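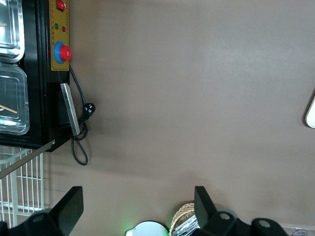 Nov 27, 2024

Last nets before the break. I got there early and had the end lane to myself, so I bowled off a short run at one stump until the others turned up. Left knee stiff for the first few overs, fine after that. The mats have been relaid and the ball comes through lower than it did in August. Anything back of a length hardly gets above the knee roll.

We had the full squad in for once. The captain split us by who opens and who doesn't, which meant I was in with the spinners, waiting. I bowled five overs in match order with the keeper standing back, then came in for a second spell with an older ball. The second spell was better. I keep finding this. With the new ball I try to bowl too fast and my front arm falls away to the off side, and then everything slides down leg. With the old one I just run in.

The coach wants me to start my run from a yard further back and walk the first two steps. We tried it with a marker down. I overstepped twice and then got the hang of it. He says the point is to have me arrive at the crease going the same speed every time. I'm not sure yet. I'll give it the whole winter and see where we are.

Batting was short and bad. I had 20 balls off the machine and was out to at least three of them if there had been fielders. I'm still going hard at the ball outside off. The one shot I liked was a push through mid-off with the bat face straight, and I couldn't do it again.

Afterward we had the meeting about next season. Most of it was fixtures. We have Pemero first, away, which nobody was happy about because their ground is slow and wet that early and you can never get the ball to carry. Then Isico at home, and then a gap of two weeks before the cup. The league has moved the cup tie so it doesn't clash with the Lương tournament, where half of our top order goes every year as guests. That helps us more than anybody. Last season we went into that round with a schoolboy at number three.

Subs are going up again. The new covers cost 3760 and the club paid for them out of the ground fund, so the money has to go back in from somewhere. There was some talk about whether the covers were needed. I think they were. We lost two home games to a damp pitch when it had hardly rained, and the old sheets had holes in them you could put a fist through. I said so. The vote was for it, with a few against.

There was a longer argument about the second team. Some want it to play on our main square and some want it to stay at the rec. I can see both sides. The rec has no sightscreens, and the outfield is shared with soccer, so by the spring it's all stud marks. But our square can't take two games every weekend, and we've been told that more than once by people who know about grass. It was left open until the next meeting.

I drove home the long way because of the roadworks. Ate late. Then I sat down with the scorebook and went through my August games, which I had been putting off. The figures were worse than I remembered in one place and better in another. I bowled far too many wides, and nearly all of them came in my first two overs. After that the wides stop. So it's the same thing as tonight, and it has been the same thing since the summer.

I also looked up the Wivo match, where I made my 75. I had it in my head as a clean innings. The book has me dropped twice before I got to 20, once at slip and once by the bowler off his own bowling. I do remember the slip one now. It went in and out and he kicked the ground. After that I hit mostly straight and ran well, and we lost anyway with one over left. They needed a boundary and got it off an inside edge past leg stump. It wasn't my over.

Knee is sore again now that I've been sitting. Iced it for a while and did the stretches on the stairs. The physio sheet says every day and I have been doing it every third day, so that needs to change over the break. No bowling at all until the gym sessions start. Running twice a week if the weather is all right, and the bike if it isn't.

Things to do before then: get the spikes changed on the left boot, the two at the toe are worn flat. Bat needs a new grip and the toe guard is coming off at one corner. Return the spare pads to the kit bag – I've had them in the trunk since the Isico game. Reply about the umpiring course. I'd like to do it, but it falls on the same dates as preseason and I can't do both properly.

Cold tonight, with a frost coming. Covers are on the square. I checked them before I left and one of the pegs at the far end had worked loose, so I put it back in with my heel.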